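Please Show Me the Boring Rooms

I have maintained the scene tools at Fernau for several years, and my opinion has become stronger with time: our field writes too much about policies and too little about the rooms where we test them.

When a planner fails in simulation, the first question in our team is always about the planner. Somebody changes the cost weights and we run 200 episodes again. Very seldom somebody opens the scene and looks at it from the height of a person sitting on a chair.
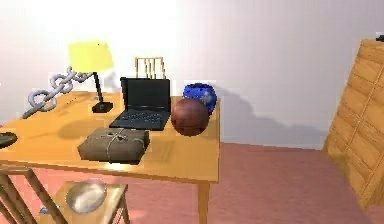
My colleague Seo-ah Ryu lost most of a September to such a problem. Her grasp planner, Pasaribu, refused many good grasps. She suspected the sampling, then the collision checker. In the end, the collision shape of one object was a simple box, much bigger than the object we see. The planner was correct. It was avoiding something that the rendered picture did not show.

For this reason I want a scene viewer which draws the visual mesh and the collision mesh together, by default. Ours hides the second one behind a menu, and I am guilty, as I wrote that menu.

The same is true for rooms that seem too simple to check. A bathroom with a plain wall and a few small things on the toilet tank looks like an easy test. For perception it can be hard, as small objects stand near each other and a large part of the view gives no features to match.

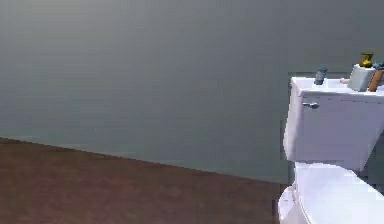 What I would change

Every benchmark report should include plain views of its scenes, without labels, next to the success rate. Ga-eun Kong does not agree with me. She says that with 3000 scene variations no reader will look, and that a good automatic check is worth more. I accept half of this. Her checker finds floating objects much faster than I can.

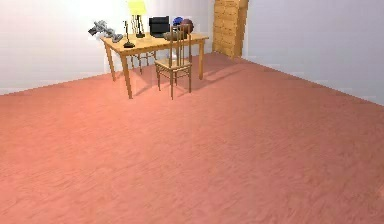
But a checker finds only the mistakes which we already know how to name. It will not tell you that a camera far from the table leaves only a few pixels for each object, or that most of the view is floor. A person sees this in one second and then changes the camera.

I ask for one hour per release, with the whole team, the viewer open and the planner switched off. We tried it on a Sunday before a deadline and I would prefer a better day.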